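Section 4. Setting up the Melov projector for use on a bare wall

This section covers positioning, levelling, focus and wall colour. If you are using the Tulia pull-down screen, follow the leaflet supplied with the screen and come back to this manual for the focus procedure only.

Before you start

You will need the projector, the mains lead, the remote control with batteries fitted, a tape measure and a spirit level. Charge nothing - the projector has no internal battery and must stay connected to the mains throughout.

CAUTION: Do not look into the lens while the lamp is on. Do not stand the projector on carpet, bedding or any soft surface that could block the air inlet underneath.

Positioning

1. Choose a wall without a radiator on it or directly below the picture area. Rising warm air makes the picture shimmer.

2. Place the projector on a firm, level surface facing the wall. Measure from the front of the lens to the wall, not from the front of the case.

3. Leave a gap of at least 40 cm on the side with the fan outlet. The outlet is the slotted panel next to the mains socket.

4. Connect the mains lead to the projector first, then to the wall socket. The standby light shows red.

5. Press Power once. The light flashes green while the lamp warms up and then stays on. Do not press Power again during this time or the projector will go into its cooling cycle and you will have to wait for the fan to stop.

Note: The picture size depends only on the distance. There is no optical zoom on this model. Digital zoom (Menu, Picture, Size) makes the picture smaller but never larger, and 100 on the scale is full size.

Levelling

6. Open Menu, Set-up, Test Pattern. A grid with a border appears.

7. Hold the spirit level against the wall along the bottom line of the grid. Turn the two rear feet until the line is true. Turn them clockwise to lower the case.

8. If the picture is too low, raise the front foot by pressing the release button and lifting the case. Let go of the button before letting go of the case.

9. Raising the front makes the picture wider at the top than at the bottom. Correct this under Menu, Set-up, Keystone. Use the smallest value that squares up the border, as each step loses a little sharpness.

CAUTION: Do not prop the case up with books or folded card. If the front foot at full height is not enough, move the projector to a higher surface or fit the Corbridge shelf bracket (sold separately). The bracket is for masonry walls only.

Focus

10. Leave the projector running until the case is warm. Focus set on a cold lens will drift.

11. With the test pattern still showing, turn the focus ring until the numbers in the centre of the grid are sharp. Then check all 4 corners.

12. If one side is soft and the other sharp, the projector is not square to the wall. Measure from each front corner of the case to the wall, make the two distances equal, and repeat from step 7.

Note: Owners of the older Wragg lens attachment should remove it before focusing. It does not fit the ring on this model and may scratch it.

Room light

For daytime use, draw the curtains and set Lamp to High. High mode increases fan noise and shortens lamp life. When the lamp has 400 hours left, a message appears each time the projector is switched on; it can be cleared with OK and does not affect the picture.

Wall colour

13. Open Menu, Picture, Wall Colour and choose White, Cream, Beige, Grey or Custom.

14. Check a scene with skin tones in it, in the lighting you normally use. Adjust Tint afterwards if needed - never before, as changing Wall Colour resets it.
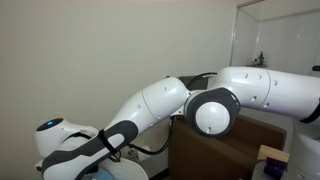 Wall Colour works by reducing the parts of the picture that the paint would otherwise exaggerate, so the picture will be slightly dimmer than on White. Patterned paper and strong colours cannot be corrected. A plain beige wall like the one in the photograph should be set to Beige; if whites still look yellow, choose Custom and lower Red by one step at a time. Gloss paint may show a bright spot in the centre of the picture on any setting. Save the result with Menu, Store, OK before switching off.

Section text revised September 2024, S. Tapley.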